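Search this site Enter keywords Go

A May morning at the Betodar student robot day

I went to the Betodar open day expecting to be sold something, and for the first hour I was. There was a talk in the foyer with a lot of slides about the future of work, and a man from Tendico, who pay for the prizes, used the word "journey" so often that I went to find the coffee.

The student rooms are upstairs and they are better. The club there is called Skurnuleck and it is run by Zuzana Bednárik, who teaches control engineering and doesn't seem to care much for slides either. This term they are working mostly in simulation: two arms, a marble table, a few household things lying on it. The teams write the program that decides what each arm does, and then it gets run over and over with everything shifted a little.

I asked how often it gets things right. The best team had logged 398 runs of one task, moving a dish from the middle of the table to one side, and the student I asked was happy to talk about the good runs. He was slower to talk about the rest. When I pushed, he said most of the failures came from the arm closing before it had reached the rim. Fair enough, but I'd have liked to see that on the wall next to the prize certificates.

My main doubt is the obvious one. A rendered dish weighs whatever you tell it to weigh. Bednárik agreed with me sooner than I expected and said the club gets real bench time in the Šindelář building for only five weeks of the year, so they have to be picky about what goes across. Last year seven programs went over to the hardware and two did anything useful. She gave me that figure without being asked, and it did more for the place than the whole foyer talk.

The competition in the afternoon was slow. Five teams, long waits, and a scoring sheet that gives points for style, whatever that is on a tabletop task. I watched three rounds and would have skipped the last one if it hadn't been raining.

Would I go again? For the upstairs rooms, yes, and I'd get there after the talk. Park at the back, as the front is kept for sponsors.
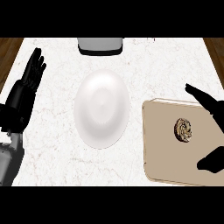
I did ask whether any of the teams would carry on over the summer. Two said they would, and I'll believe it when I see the results in the autumn.

Comments

martin_k: Style points were the same nonsense last year. We lost by one.

Hedgerow: Was the canteen open? It was shut when I took my daughter.

pjw: Two out of seven is better than my old department managed.

Contact | Copyright Notes from the Back Row | Back to top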